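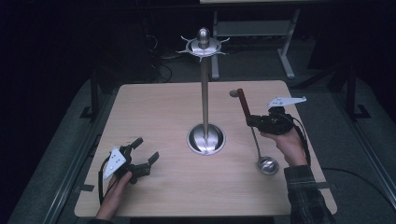

社区厨房九月起调整开放时间

Kostbridge 社区厨房将从九月起实行新的开放时间。平日上午十点开门，晚上八点关门，周末提前一小时关门。午间不再清场，预约下午时段的住户可以提早到场备菜。

去年共有458户登记使用厨房，晚间时段经常约满，上午则空得多。新办法把晚间拆成两段，每段两小时，同一户一周最多预约三次。上午不限次数，当天到前台登记即可。

收费方面，单次使用费不变，押金由400元调到560元，离场检查后原路退回。已经交过押金的住户不用补差额，续约时再按新标准办理。清洁费100元只在炉灶或烤箱没有擦净时收取。

烤箱由 Oksanen 负责检修，八月底前完成，期间只开放两台，烘焙班改到 Trirkus 楼上课，课表贴在一楼电梯口。报了面包班的住户请自带围裙和饭盒，面粉和酵母由班上统一准备。

另外说一下公用餐具。汤勺、漏勺、锅铲用完请洗净擦干，挂回原处，不要留在水槽里过夜。刀具仍在前台借还，借出时签字。自带的锅具请写上门牌号，冰箱里的东西也一样，没有标记的食物每周清理一次。

Kumuston 路一侧的小门因为换锁暂停使用，送菜车辆请走北门，卸货后尽快驶离。

对时间安排有意见的，可以写在前台的本子上，也可以直接回复本期通讯。下一期会登出烘焙班的秋季课表和报名办法。

2020年4月26日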